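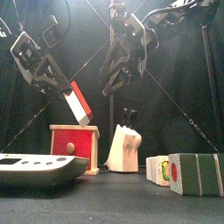 January, bimanual rig, afternoon into evening

New grasp sampler is merged on the Pravard branch and running on the real arms. Very pleased! The old one kept proposing grasps across the middle of the long blocks, and the planner then spent ages hunting for a wrist pose that cleared everything else on the table. The new one scores the ends higher when the block has to go somewhere narrow, so the left arm can take the red and white block by one end and bring it over the little red-fronted box at a steep angle.

Planner settings for this run:
max iterations 1,573 (left over from the Cosum sweep, still fine)
101 waypoints per segment before smoothing
clearance margin 11 mm, both arms
right arm parked open above the knife block, treated as a static obstacle

Found the cause of the stutter, finally. The collision checker was rebuilding the whole table mesh every time the block estimate moved, even by a hair. I cached the static part (box, tray, knife block, backdrop) and now only the held object gets updated. Replans dropped from "go get a coffee" to something you barely notice. I watched it for far too long.

Perception is still the weak spot. The segmenter likes the red block and the red box front a bit too much and merges them when they get close in the view. Edge cue from the white face helps a lot, so I've turned its weight up to 7. The black knife handles come out as one lump, fine for avoidance, no good at all if we ever want to pick one.

To do:
- log the pose covariance during the last part of the descent
- try the Lamont smoother on the same start states
- let the right arm plan while the left is still moving (the lock in the scheduler is much too coarse)
- push the mesh cache to the Brumton repo once the tests pass, two of them still time out on the build machine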